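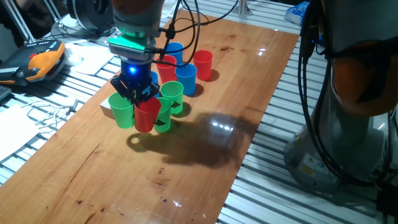
Reusable plastic cups for a block party, worth it or just buy disposables?

Category: Parties & Entertaining > Outdoor
3 min read

Posted by Dilani Mondal, 19/08/2024

Okay so I got talked into running drinks for our street party on Plunuvthorpe Lane and I'm already in over my head. We're expecting 200 people, kids included. Last year they used the thin disposable cups and by the end of the night they were all over everybody's lawns. I was picking them out of my hydrangeas until December!

I'd love to go with the hard plastic kind this time, in a few colors, and wash them after. My sister-in-law thinks I'm nuts. What I can't figure out is how many to get, whether the colors help at all, and how on earth you wash that many without a commercial kitchen. I have one normal dishwasher and a garden hose.
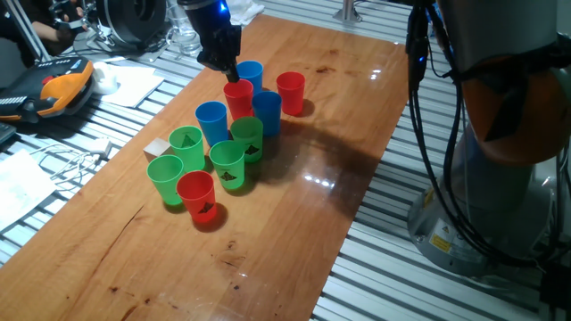
Also, storage. My garage is small and I'd need them to stack. Has anyone done this and lived?

coetzee_kitchen

We bought 800 for our swim club and I'd never go back. For 200 guests I'd get 400 and stop there, because people put a cup down, forget it, and go grab another one. Two each gets you through an evening if somebody does a lap with a tub every half hour.

Colors are great if you give them a job. We do blue for water, green for lemonade (or whatever the kids are having) and red for the grown-up stuff. It saves a lot of sniffing! Put a sign on the drinks table or people will just pick their favorite color and the whole thing falls apart by seven o'clock.

For washing, skip the dishwasher unless you've got all week. Get three big storage tubs and set them up on the driveway. Hot soapy water in the first one, plain rinse in the second, and a sanitizing rinse in the third, mixed the way the bottle tells you. Then let them air dry all the way before you stack. I put ours away damp one time and they smelled like an old gym bag, plus they stuck together so tight I had to twist them apart one by one. Ugh.

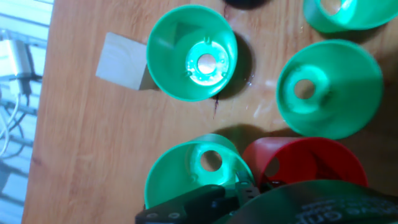 Sumaiya Paul

Rent them. There's a place near me called Storum that drops off crates and takes them back dirty, and I'd bet you have something like it. You pay for the ones that go missing, so keep the crates by the drinks table where people can see them.

If you do buy, get a few extra of each color now. I went back for more green ones and they'd changed the shade.

orow_dad

Sharpie on a strip of masking tape, everybody writes their name. Worked fine for us. We still had a bunch left on the lawn though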